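Open Day at Skunden, Ciltwood

Posted 20 December 2024

I have been meaning to write up our November visit to the Skunden open day for weeks now, and with the Christmas baking done I finally have a cup of tea and an hour to myself. We caught the 417 bus out to Ciltwood, which takes its sweet time but drops you nearly at the gate, and were given a sticker and a very good ginger biscuit on arrival.

I'm one of those people who likes seeing where others spend their working day, so the room I lingered in longest was the one with the water dispenser, red tap for hot and grey for cold, and the long white counter under the window with everybody's bottles along it.

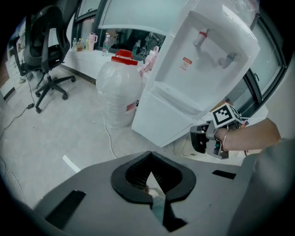

It put me in mind of my first office, where half the news of the day was traded while somebody waited on the kettle. I'd happily have stayed for a cuppa (I did hint!) but our group was wanted down the hall for the talk, and there were more than 532 visitors expected before closing.

The mesh chairs got my attention too. My back has opinions about chairs, and I've been eyeing a Rindeo for the sewing room at home.
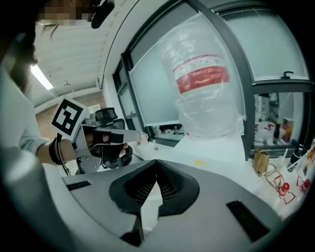 We finished with lunch at Kettani, 8 dollars for soup and a roll, and caught the bus home a little after three. If they run it again next year, go early and wear comfortable shoes.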